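Skip to main content
Textile Care and Conservation
Unit 4: Washing coloured cotton and wool
Handout for students. Tutor: Macarena Espinoza

Read this before the practical. You will need the Unit 2 notes on fibre types beside you, as the terms are not explained again.

4.1 Why dyes come out in the wash

A dyed cloth holds its colour in one of several ways. In some dyes the molecule is chemically bonded to the fibre. In others it is only held by weak attraction, or it is trapped inside the fibre as a solid that does not dissolve in water. The way it is held decides most of what happens when the cloth gets wet.

Direct dyes are the weak case. They are cheap and easy to apply to cotton, and they were used a great deal for linings, aprons and household cloth. Hot water loosens them. A direct-dyed cotton may lose a little colour in every wash for its whole life.

Reactive dyes bond to the cotton. Once the bond is made it is strong. The bleeding you see from a new reactive-dyed garment comes mostly from dye that never bonded and was not fully rinsed out at the dyehouse. It usually falls away sharply after the first few washes.

Vat dyes, including indigo, sit in the fibre as an insoluble solid. They stand up well to washing. Indigo is the odd one out, as much of it stays near the surface of the yarn and comes off by rubbing. This is called crocking and should be recorded separately from bleeding.

Acid dyes are used on wool, silk and nylon. They vary widely. The small-molecule ones give even, bright colours and poor wash fastness. The larger ones are harder to apply evenly and hold much better.

4.2 Testing before washing

Always test. A label tells you the fibre if you are lucky, and never the dye class.

Choose a hidden place such as a seam allowance or the inside of a hem. Put one drop of cool water on it and wait a full minute. Press white blotting paper on the spot with a fingertip and look for colour. If the paper is clean, repeat with the washing solution you intend to use, at the temperature you intend to use. Leave this second test for 3 minutes.

Test every colour in the piece, including the sewing thread and any embroidery. Thread is often dyed differently from the cloth around it, and students lose marks every year for testing the ground and forgetting the stitching.

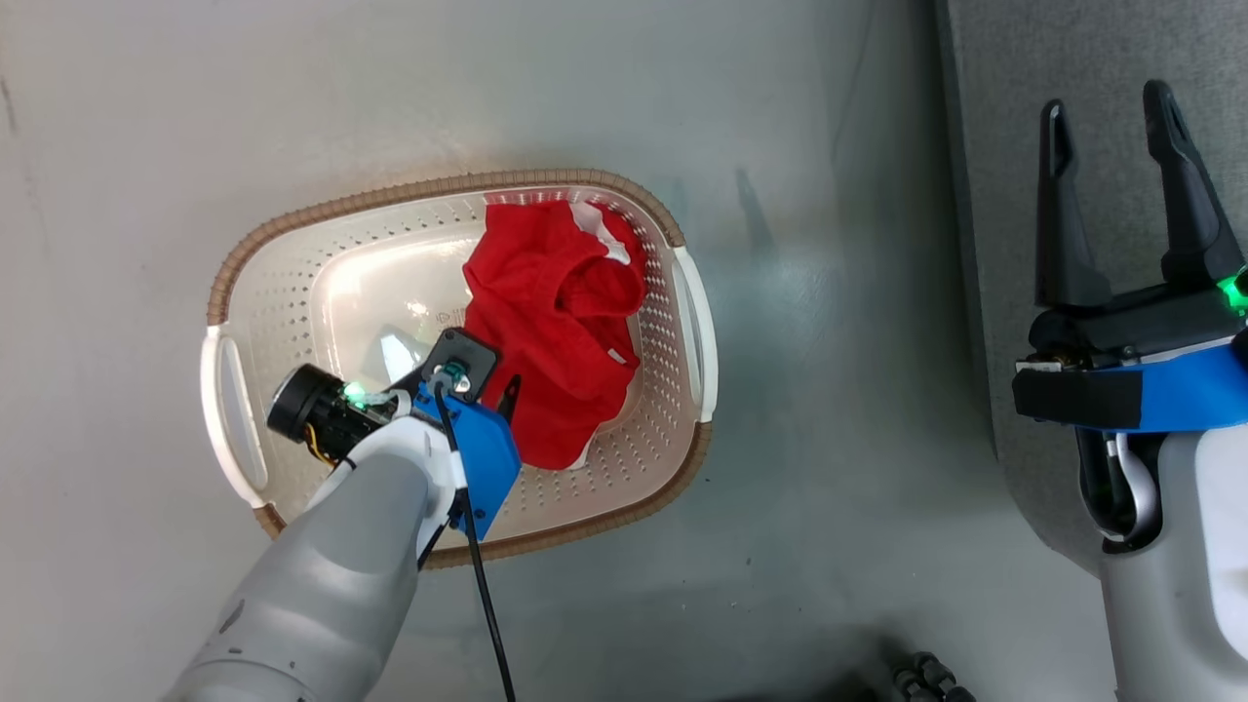 Record the result on the grey scale from 5 (no staining) to 1 (heavy staining). Half grades are allowed. Anything at 3 or below is not to be washed wet without speaking to me first.

4.3 Water, detergent and temperature

Hard water leaves calcium on the fibre and makes soap form a scum. We use softened water for washing and deionised water for the last rinse. Tap water is acceptable for the practice pieces.

Soap and detergent are not the same thing. Soap is alkaline in solution, and alkali swells cotton and damages wool. A neutral non-ionic detergent is the standard choice here for both. Make it up in a jug first and stir until clear before adding it to the bath. Never pour concentrate straight on to cloth.

Do not use ordinary laundry powder. Many powders contain optical brighteners, which settle on the fibre and change the colour under daylight. Some also contain oxygen bleach. Either will spoil the test results as well as the cloth.

Cold water is the safe starting point for reds, dark blues and blacks. Raising the temperature speeds up both soil removal and dye loss. For wool, what matters most is that the temperature stays steady from wash to rinse. A sudden change combined with rubbing causes felting, and felting cannot be undone.

Use enough water. For a 400 g piece the bath should hold at least 12 litres, a ratio of 30 to 1. In a small bath any loose dye stays concentrated and has a better chance of settling somewhere else on the piece.

4.4 Rinsing and drying

Rinse until the water stops foaming when shaken in a jar, then rinse once more. Lift the piece on a net or a sheet of support fabric. Wet wool is weaker than dry wool. Cotton gains strength when wet, but an old or sun-damaged cotton may still tear under its own weight.

Blot between clean white towels and dry flat, away from direct sun. Most late bleeding happens at this stage. Water moves to the edges as the piece dries and carries loose dye with it, leaving a tide line. Moving air shortens the drying time and reduces the risk. A cool fan is enough.

If a tide line appears, wet the whole piece again evenly and repeat the final rinse. Do not dab at the line.

4.5 Case for discussion: the Namden banner

The Namden banner is a wool ground with cotton lettering sewn on, and a silk fringe along the lower edge. It was washed some decades ago and the red of the ground ran into the letters. The fringe was not affected.

Before the seminar, write short notes on the following points.

The dye class you would expect for the ground, and your grounds for saying so.
The tests you would carry out on the lettering, the thread and the fringe.
Whether the staining in the letters could be reduced without a further loss of red.
The case for leaving the banner as it is.

The written report is 2000 words, not counting the test tables. It is due at 4 p.m. on the last teaching day in June. Hand in your blotting papers with it, labelled in pencil.

Reading: course reader, chapters 5 and 6. Chapter 7 is useful for anyone working on silk.

Next: Unit 5, Stain types and solvents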